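Scanning a line where the stress won't settle: is it a trochee or am I forcing it?

Asked in Metre and Form, 3522 views, 2 replies marked useful

Posted by gulley_b

I teach a mixed evening group (adults, mostly second-language English) and we have reached the part of the course on iambic pentameter. I set them the job of writing a single quatrain, alternate rhyme, ten syllables to the line. One student handed in this:

The kettle ticks, the window fills with grey,
Under the stairs the meter starts to hum,
I count the coins I meant to spend today
And listen for the ones who do not come.

Lines one, three and four scan without trouble. My difficulty is line two. If I keep the iambic pattern I have to say "unDER the STAIRS", and no speaker of English says that. Another student said the line was wrong and should be rewritten. I said I thought it was allowed but could not give a proper rule. The handbook we use (Rahimi, the short one with the tables at the back) marks it as "variation" and leaves it there.

Two things I would like to know. First, is there a rule for where this is permitted in the line? Second, how do I mark it on the board so that people with a different first language can hear it? Several of them come from languages where every syllable takes the same time, and they count on their fingers.

Posted by Edileuza Barros

The line is regular. It opens with a trochee in place of the first iamb, usually called initial inversion or trochaic substitution. It has been standard in English pentameter for centuries.

Positions where inversion is normally accepted:

First foot. Always available. The reader has no established rhythm within the line yet, so the ear adjusts.

Third or fourth foot, if there is a pause directly before it. The pause works like a new line beginning. A comma or a full stop will do.

Second foot. Uncommon, and it tends to sound like a mistake. Tell beginners to leave it alone.

Fifth foot. Avoid. The last stress of the line carries the rhyme and tells the listener that the line has ended. Turn it round and most people lose the metre.

Your line is UN-der the STAIRS the ME-ter STARTS to HUM. Stress, slack, slack, stress, then three plain iambs. Ten syllables, five beats. It is a very common opening, and if your students learn to hear that four-syllable group as one unit they will stop trying to correct it.

For the board, I use two rows. The upper row is the pattern the metre expects, and it never changes: x / x / x / x / x /. The lower row is what a speaker does. Where the rows disagree, draw a ring round the pair. One ring in a line is ordinary. With two, ask whether the writer meant it. Three rings and the line probably needs work.

Please do not let them write the lower row first. Once they have guessed at the stresses they will bend the upper row to match, and then there is nothing left to compare.

With finger counters, drop the syllable count for a week and have them tap only on the stressed syllables while someone else reads. I give each pair 20 lines of plain prose before any verse. They need to find stress in ordinary speech first, and a dictionary with stress marks settles most arguments about single words. It will not settle "the", "to", "for" or "of", which take their weight from whatever is next to them.

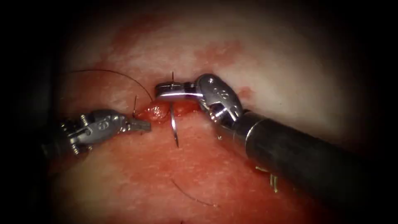 Monosyllables are the other place where they will go wrong. In line four, "who do not come" could be said with weight on "do" or on "not". The metre asks for "do" and "come". A reader who leans on "not" gives a slightly different sense, and both readings are defensible. Mark the metrical one in the upper row, let the student choose for the lower, and have them read it aloud both ways.

Posted by Vlastimil Sýkora

Agree with most of the above. One disagreement: I would not teach the third-foot inversion at this level. My students in the Akeseck group heard "it's allowed after a comma" and began adding commas.

Also check "meter". In the poem it is the gas or electric one, so that spelling is right. Half my class changed it to "metre" because that was the word on the board.

Posted by lamo

just read it out loud, if it sounds ok its ok. i've written over 1000 poems and never scanned one

Posted by gulley_b

Thank you. The two rows are what I was missing. I will try them with line two first and then give out the whole quatrain unmarked. Noted about the commas.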